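Monday, 7:40 am, glaze bench

Kiln 2 down to 194 F, so cracked the lid. Too early really but Puspita needs the shelf by nine. Camis white on the Narthorpe clay: crazing again on the bowls, mugs fine. Same bucket, same dip. Thickness? Bowls got a second coat on the rims, I think. Ask Darren, his writing in the log is hopeless. 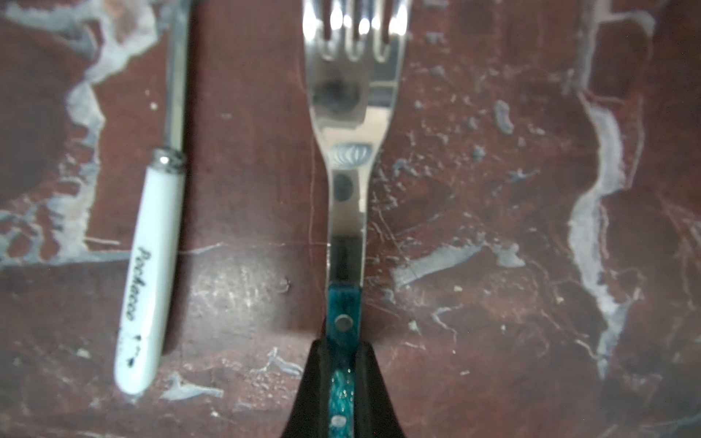 Remixed the small batch with more silica, sieved twice. Still lumpy at the botom -- leave overnite and try again. Test tiles 32 onward are the new mix, marked on the back in iron wash.

Nosipho wants a slower cool next firing. Agree. Hold longer at the top too, Terence did that at Sowerby and got no pinholes.

To do: kiln wash, cones (nearly out), call Clive re the clay delivery.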